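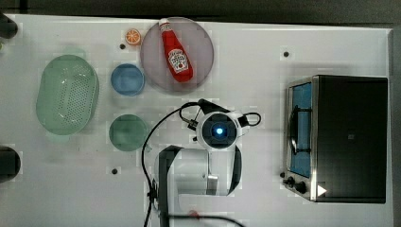
Visit to the Mernier tableware works, Wasolstead
6 December 2021

The Mernier works occupies two parallel sheds on the north side of Wasolstead, joined by a covered corridor. It makes injection-molded plates, bowls and cups for school kitchens and hospital wards. Our party of eight was met at the gatehouse and taken round by Tharindu Weerakoon, the process engineer for the molding shop. The visit lasted the whole morning and followed the material from intake to packing.

Raw material arrives as pellets, mostly polypropylene, with a smaller quantity of a clear copolyester for the translucent bowls. The two are stored in separate silos. Polypropylene takes up very little moisture and goes to the machines as delivered. The copolyester has to be dried first, and the dryers take up more floor area than the presses they feed. Weerakoon showed us a tray of rejects molded from pellets that had not been dried long enough. The defect appears as silver streaks running out from the gate, and the parts are also more brittle than they should be, although that can't be seen by eye.

Color is added at the throat of the press as a concentrate. The shop runs its colors from light to dark across the week and then purges the barrel, which cuts down on scrap. Pale blue was running on three of the presses when we came through. The material from the purges is ground and goes into black pallet feet. None of it returns to food-contact parts.

The molding shop has 13 presses. The oldest four are hydraulic and the remainder electric. The noise difference between the two groups is considerable, and conversation was only possible at the electric end. Cycle time on the standard bowl is 17 seconds, most of it cooling. Weerakoon's view is that further gains will come from the tool and not from the press. The newer Derasance tools have cooling channels that follow the curve of the bowl, where the older ones have straight drilled channels, and the wall temperature is more even as a result. Warp at the rim is the usual complaint with plates, and this is where the newer tools have helped most.

Tool storage was the best organized part of the site. There are racks on both sides of the corridor, and every tool has a card giving its number, last service and shot count. Tool 1148, a two-cavity plate mold, was open on the bench for polishing. The parting line had worn on one side and was leaving flash. Repairs of this sort are done in-house, while welding goes out to Bhattacharjee, a small firm in the same town.

The test room is at the far end of the second shed. Samples from each shift are put through repeated dishwasher cycles, a drop test onto steel plate and a stain test with tomato sauce and turmeric. The stain test is the one customers ask about. Matte surfaces do worse than polished ones, and scratched surfaces do worse again – the room keeps a set of knife-marked plates for comparison.

Packing is still done by hand. Plates are stacked with a paper sheet between each pair and bowls are nested without one. We asked about stacking marks on the translucent bowls and were told that a small step had been added under the rim in September to keep the walls apart.

Visitors should note that safety shoes are required in both sheds and are not supplied at the gate. Parking is on the street side only.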